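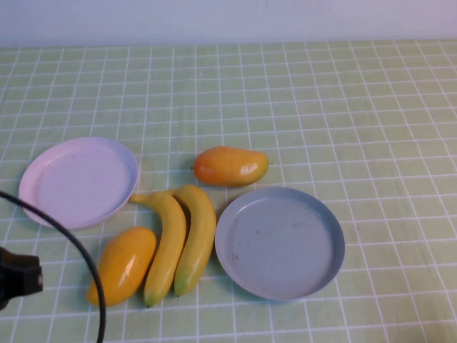 Teaching a sorting task by remote control is mostly a question of patience, and of deciding the rules before you touch the leader arm. I use the Bonesska follower arm with a Fotel hand controller, and the recording is done in Ragab, version 3. The task on this page is fruit sorting: mangoes go to the pink plate, bananas to the grey-blue one. Both plates start empty and the fruit lies between them on the green grid cloth, so the arm has a short way to travel in either direction. I recommend to begin with play fruit or other firm things. Soft fruit gets bruised very quickly while you are still learning to close the fingers gently.

Before you start

Write the task sentence and keep it the same for the whole set. Mine is "put each fruit on its plate". Let both arms warm up with a few free movements, and check in Ragab that the wrist view and the fixed view are both live. If one is frozen, restart the program and not only the window.

Recording one episode

1. Bring the follower to the home pose and press Record. Wait one breath before you move — the first moments are often noisy.

2. Take the mangoes first. Approach from above, with the fingers open a little wider than the fruit. A mango is slippery and has no good edge to hold, so grip it across the short side, at the fattest part.

3. Lower the mango until it touches the plate, then open slowly. If you let go too high, it rolls. When you place the second one, leave enough space for the fingers beside the first. It is all right if a mango lies partly over the rim, provided that it rests steady.
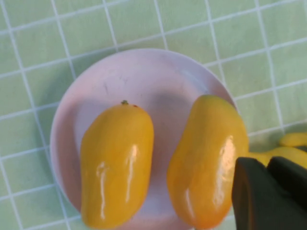

4. Move to the bananas. Turn the wrist so that the fingers close across the curve, near the middle. Carry them low over the cloth and set them down on the grey-blue plate.

5. Return to home and press Stop. A good episode takes me around 33 seconds.

How many episodes

My first set had 37 episodes and the arm learned only the mangoes properly. With 144 it became reliable on the bananas too. Change the starting places of the fruit a little each time, but leave the plates where they are until the first training is finished.

If you make a mistake

A missed grip which you correct calmly can stay in the set. Delete the episode if you bumped a plate or forgot what you were doing in the middle. In Ragab the key for this is Backspace, and it asks only once, so be careful — I lost a good one this way.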